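**Old tables find new work in Cutley**

The furniture workshop Hladun in Cutley has finished the first part of its table project, and the repaired tables are now going back into use. The workshop has received 2,764 tables from schools, offices and canteens in the region. Of these, 1,679 are already repaired and the rest are waiting in the storage hall on Nistard Road.

The work began in March, when the town decided to close the old Trurkura office building. Most of the furniture there was going to be thrown away. Hladun asked to take the tables and offered to pay for the transport itself. After this, several schools called the workshop and asked if they could also bring their furniture.

The most popular model is a plain table with a smooth white top and a narrow strip of light wood along the edge. It was bought in large numbers for meeting rooms some 20 years ago, and many of the tops are still good. The usual problem is the strip, which becomes loose at the corners when the tables are pushed together too often. The workshop takes off the damaged part, glues on a new piece of wood and sands it by hand. A simple repair needs 2 hours of work, without the time for the glue.

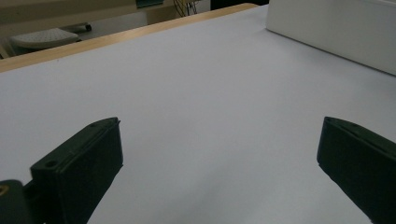 The white tops are cleaned with warm water and mild soap. Strong cleaning products are not used, as they can leave the surface dull. Tops with deep scratches are cut down to make smaller tables, and these are mostly wanted by families who need a place for homework.

Schools and clubs in Cutley can have the repaired tables for free, but they must arrange the transport. Other people can buy them at the workshop for a small price. The money goes to wood, glue and the rent of the storage hall.

Hladun says that it would like to take chairs as well, but there is not enough space for them now. The workshop is also looking for dry storage with a wide door and a floor without steps, and asks owners of such rooms to contact it.

The sales room is open in the afternoon until six o'clock. Buyers should measure their door before they come, because the legs of the larger tables cannot be removed.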